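About Goredeck

Goredeck is the tools and maintenance shop for Darberg's household handling program. We work out of the ground floor of the Gallow building, behind the loading dock, and we look after the grippers that go out to people's homes to work on laundry, bedding and other soft goods.

What we do

Most of our day goes into one machine, the Zaugg hand-held gripper. It has an aluminum frame, two arms and a pair of parallel fingers with blue rubber pads. An operator carries it through a job by hand, and a camera on the tool records what the fingers do. We set up each unit, send it out, take it back and put it right. We don't design the gripper and we don't write the software that uses the recordings.

How a unit is set up

Every gripper gets the same 16-step bench check before it leaves. The frame goes in a soft-jaw vise and we tighten the four screws on the face in a cross pattern. The fingers are then closed on a feeler gauge to see that they meet evenly from root to tip. If one leads the other, we shim it. We open and close the fingers 200 times and measure again.

Pads come next. New ones are wiped with alcohol and pressed on dry. A pad that has gone shiny is replaced, even if it still grips cotton well, as slick linings and thin nylon will slide out of it.

The camera is last. We check that both fingertips sit inside the view when open and when closed, then lock the mount and mark the screw with paint – a broken paint line is the first thing we look for when a unit comes back.

Work in the home

Dark clothes on a bed are a common job and a fair test of the setup. The fingers have to take hold of one layer of cloth and leave the layer under it alone, and black on black gives the operator little to go by.
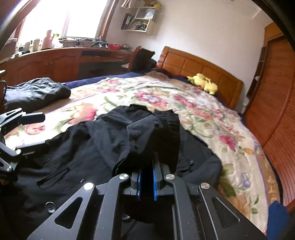
Jackets are harder on the pads than anything else we deal with. Zippers nick the rubber and snaps catch the lower edge, so units booked for outerwear carry a spare pair of pads in the case. Operators can change them on site with a 2 mm hex key. Anything beyond that comes back to us.

Returns and repairs

A returned gripper is brushed out before it is tested. Lint packs in behind the finger blocks and makes the slide feel stiff, and it is often mistaken for a bent rail. Bent rails do happen, mostly from drops, and we replace them as a pair.

Each unit has a paper card that stays with its case. Unit 203 is the oldest one still in service and is on its third card.

Contact

The bench is open from 8 a.m. to 4 p.m. Please leave returns at the Gallow dock with the card filled in and the fingers closed.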